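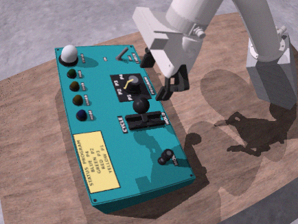 Teal panel with one big white button, on a wood table

Hi again, friends! I finally quit snoozing my alarm, and I'm a little smug about it. My neighbor Oanh swore by putting the clock in the hallway, so in July I gave in and moved mine (past the creaky floorboard, which wakes the dog too). The first week was awful! But now I'm up by six, coffee in hand, and I've read more than 300 pages of a novel I'd been ignoring since spring. Kai wants to try it next, only he sleeps through everything. Got a wake-up trick that works on teenagers? Write me back, please!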